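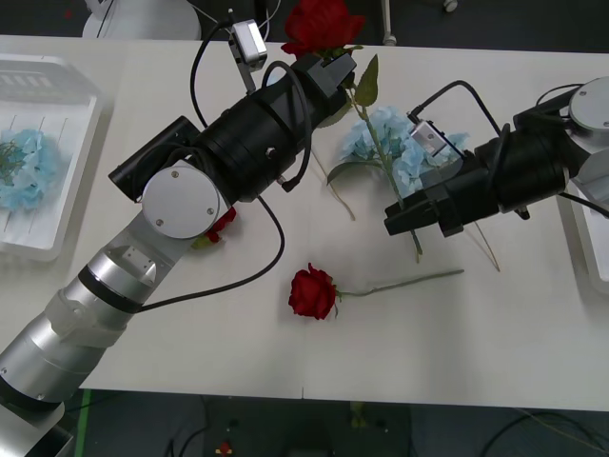
Chapter 3
Working with artificial flowers

Reading time: 15 minutes

I came to artificial flowers sideways. My aunt by marriage, Hilkka Räsänen, ran a little shop in Plarkside, and one June she needed someone to make up table arrangements for a hotel. I said yes before I'd asked how many. It was 172, and by the end of it I could have told you which stems bend, which ones snap and which ones shed bits of green plastic into your tea!

So this chapter is about getting started, and we'll keep to a very small palette: red roses, pale blue hydrangeas and a few thin dried stems. I love this mix. The rose is a single strong bloom on a long stem and it wants to be looked at. The hydrangea is a big soft cluster that fills space without much fuss (beginners nearly always use too many, me included). The dried stems are there to break up the outline, and you'll want fewer of those than you think.

Before you arrange anything, lay your flowers out flat. I work on a white table whenever I can, as you see the colours properly against it, and a pale blue can look quite grey on a dark wooden top. Give each stem its own bit of room. If the roses end up underneath everything else you'll forget you've got them, and then you'll find one when you're sweeping up.

Next, pick up one flower and hold it upright by the stem, just under the leaves. Turn it slowly. Every artificial bloom has a better side, and Ignacio Boateng, who taught me most of what's in section 3.2, used to make us find it before we were allowed near a vase. Don't grip the petals. They crease, and steaming them flat again is a job for Chapter 7.

One more thing, about storage. Ribbed plastic trays are brilliant for keeping stems apart while you work. I use one on the left for flowers waiting their turn and another on the right for finished pieces, though swap them if you're left-handed.

Now for stem lengths, and the question of when to reach for the wire cutters.

190 shares · 15 comments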